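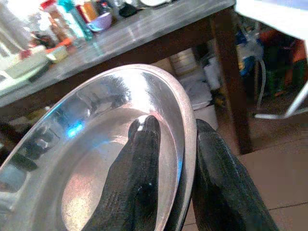 3. Geschirr aus Edelstahl

Für den dritten Teil unserer Projektarbeit haben wir flache, runde Teller aus Edelstahl untersucht. Die Frage war, ob sie sich für die Ausgabe in der Schulküche Welleck eignen. Bisher wird dort Porzellan benutzt, im letzten Schuljahr gingen 63 Teller zu Bruch.

3.1 Vorgehen

Im Februar haben wir 20 Teller bei der Firma Krasniqi ausgeliehen. Sie wurden 20 Schultage lang benutzt und jeden Mittag von Hand gespült. Notiert haben wir Kratzer, Flecken und Dellen.

3.2 Ergebnisse

Die polierte Innenseite spiegelt stark, auf dem Rand blendet helles Licht. Kalkflecken fallen deshalb sofort auf, wenn nicht abgetrocknet wird. Der breite Rand ist beim Tragen praktisch, mit nassen Händen aber rutschig. Zwei Teller bekamen kleine Dellen, keiner musste aussortiert werden. Bei heißer Suppe wurde der Rand unangenehm warm.

3.3 Kosten

Ein vollständiger Satz kostet laut Angebot 898 Euro. Stapelkörbe sind darin nicht enthalten und müssten extra bestellt werden.

Abgabe: 11. Juni 2018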